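Plindia Opens Desktop Computer Refurbishing Workshop in Hillska

Former print shop will take in retired office computers, repair them and pass them on to schools and households

HILLSKA, March – Plindia, a repair and reuse company, has opened a workshop for used desktop computers on the ground floor of the former print shop on Liepiņa Street. The workshop accepts retired office machines from businesses, schools and public offices, checks them, replaces worn parts and sells or donates them under a new program called Stasusora.

The company expects to process 300 desktop computers in the first year. A trial run over the winter, carried out at Plindia's older and smaller premises, handled 181 machines. Most of them came from offices that were replacing all of their equipment at one time.

"Office desktops are built to be opened," the company said in a statement. "The side panel comes off, the parts are in plain sight, and many of them can be changed in a few minutes. A lot of these computers are retired on a schedule while there is still plenty of use left in them."

The new workshop has a receiving area near the loading door, a row of work tables, a storage room for parts and a small front counter where the public can drop off and pick up equipment. The work area was rewired before the move, and the old print shop shelving has been kept for storing cases and monitors.

What happens to a computer

Each machine is logged when it comes in and given a paper ticket that stays with it until it leaves. The case is then opened and cleaned of dust. Staff check the power supply, fans, memory and drives, and look over the motherboard for damaged parts.

Storage drives are handled first. Any drive that arrives with a computer is taken out and erased, and the owner receives a written record by serial number. Drives that fail the erase process are destroyed. Organizations that prefer to keep their own drives may remove them before delivery, and Plindia will accept the machines without them.

Processors and memory are often removed for separate testing and matched up with other machines later. Computers that cannot be brought back into service are taken apart for spares. Power supplies, graphics cards, drive carriers, cables and screws are sorted and kept if they pass inspection.

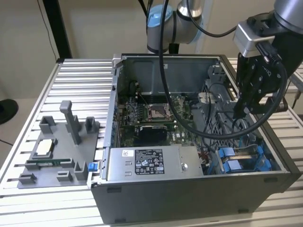
An open desktop tower on a work table, with its CPU socket empty and two blue drive carriers in the drive bay.

Tool-free parts speed up the work, according to the company. Many business desktops use plastic clips, tabs and slide-out carriers in places where home computers of the same age use screws. During the winter trial, the largest share of time went to cleaning and to finding matching parts, and the smallest share to opening and closing the cases.

Plindia plans to publish a short parts guide later in the year based on what it has learned. The guide will list the parts that most often need replacing in office desktops and will explain how to remove them safely. It will be free to download, and printed copies will be available at the front counter.

Who the computers are for

Finished machines will go out in two ways. Part of the stock will be sold at the front counter and through the company's website, with a 12-month warranty on parts and labor. The rest will be donated through Stasusora to schools, libraries and households that have applied for a computer.

In the first round, 50 computers have been set aside for donation. Each will be supplied with a keyboard, a mouse and a power cord. Monitors will be included while stocks last. Applicants may state whether they need a full-size tower or a smaller case, but the company cannot promise a particular make or model.

Households can apply using a one-page form at the front counter. Schools and libraries should write to the workshop and say how many machines they need, what they will be used for and whether they have someone on site who can set them up. Plindia will deliver orders from schools and libraries within Hillska at no charge.

"We want the people who receive these computers to be able to keep them going," the company said. "Every donated machine comes with a sheet that shows which parts are inside and what can be upgraded. If a fan or a power supply wears out, they can bring the computer back or do the job themselves."

What the workshop accepts

The workshop is taking desktop computers in any condition, provided the case is complete and the machine has not been exposed to flooding or fire. Separate parts are also welcome, including:

Desktop power supplies
Memory modules
Graphics cards
Drive carriers and mounting brackets
Case fans and processor coolers
Power and data cables

Laptops, printers and tube monitors are not accepted at present. The company is looking at adding laptops once the desktop line is running at full capacity, but has not set a date.

Private owners can bring up to three computers at a time to the front counter without an appointment. Businesses and public offices with larger amounts should arrange a delivery slot in advance. Collection is available for loads of 10 machines or more, and there is no fee within the town. Owners are asked to leave side panels on for transport and to pack loose screws and brackets in a labeled bag.

Repair bench open to the public

One work table will be available to the public on Friday afternoons from 2 p.m. to 6 p.m. Visitors can bring their own desktop computer and use the workshop's tools to clean it, fit more memory or replace a part. A member of staff will be present to answer questions. There is no charge for using the table, and used spare parts can be bought at the counter.

Places can be reserved by phone or in person. Visitors should back up their files beforehand and bring the power cord for their computer. Children under 14 must come with an adult.

The company will also offer a short evening class on basic desktop maintenance. The class covers opening a case, removing dust, seating memory and expansion cards, and checking cable connections. Practice machines will be provided. Dates will be posted at the workshop and on the website.

Room to grow

The Liepiņa Street premises have roughly 100 square meters of floor space that is not yet in use. Plindia intends to fit out part of it as a second work area and use the remainder for storage. Work on the second area will begin when the first year's intake is known.

About Plindia

Plindia repairs and resells used office equipment. The company is based in Hillska and runs the Stasusora reuse program for desktop computers. It also provides equipment collection and drive erasure for businesses and public offices.

Media contact

Plindia Press Office
Liepiņa Street Workshop, Hillska
Press visits to the workshop can be arranged on weekday mornings. Please call or write at least two working days ahead.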